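Home | Aircraft | Engines | Avionics | Maintenance | Classifieds | Subscribe

Keeping a trainer fleet on condition: the Heltia shop at Grostwood

Heltia runs the maintenance side of a flying school at Grostwood, with eight two-seat trainers on the line and a hangar sized for three of them. The shop's lead mechanic agreed to talk about engine monitoring on condition that the conversation stay on procedure and off personalities. We met after the morning departures.

The first subject was the 2000-hour overhaul interval. The lead mechanic treats it as a planning figure. "An engine that flies every day and an engine that sits for a month between flights can show the same hours," the mechanic said. "I would take the first one. The second one has had moisture in the case."

Each airplane has a trend sheet with oil consumption, differential compression, filter findings and static RPM. The sheets are kept in a program called Lara, which replaced a set of ring binders last September. The binders are still on the shelf. "Lara plots the line for you, but you have to enter the conditions. If the compression was taken on a cold engine, the number goes in the cold column or it doesn't go in."

Filters are cut open at every oil change. The pleats are spread, pressed and checked under a lamp, and a magnet is passed over whatever is left. A few fine flakes lead to a shorter interval before the next check. Larger pieces ground the airplane until the source is found. Oil samples go to the Nedeljković laboratory, always drawn midway through the drain with the oil still warm.

I asked how much weight a single bad sample carries. "Very little, alone. We had iron at 43 parts per million on one engine and the previous three reports were flat. We resampled before touching anything. The second report was back on the line." The shop now believes the first bottle was filled at the very start of the drain – a mistake in sampling, and one that has since been written into the work card.

Spark plugs came up next. The school's airplanes spend much of their time at low power in the pattern, and lead deposits collect in the lower plugs. The shop rotates plugs between top and bottom positions and checks resistance with a meter. Students are taught to lean on the ground. "Lean it hard enough that it would stumble if you tried to take off like that. A little lean is the worst setting, because you can forget it."

Canopies get their own routine. Dust is flushed off with plenty of water before any cloth touches the acrylic, and strokes run straight, fore and aft. Cloths used on the belly stay with the belly. "One grain of grit and you are looking through the scratch for the life of the part," the mechanic said. 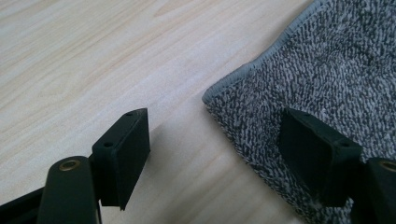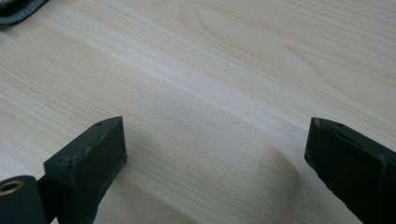

What the shop would change

The answer was immediate: engine preheating. Grostwood has two heaters for eight airplanes, and on cold mornings the schedule is built around them. "I would put a sump heater on every one. It is 300 dollars a unit before labor, and I have asked."

The second item was the squawk sheet. Pilots write "runs rough" and nothing else. The shop wants RPM, mixture position, altitude and which magneto – four entries, all of which the pilot had in front of them at the time.

Comments (3)

taildragger_two: Good to see resampling mentioned. Our club pulled a cylinder over one report and found nothing wrong with it.

Pattern Work: What pressure do they use for the differential check? 80 psi, I assume, but the article doesn't say.

oldmags: Agree on the squawk sheets. I get "radio bad" about once a week.

Contact | Advertise | Copyright, all rights reserved | Back to top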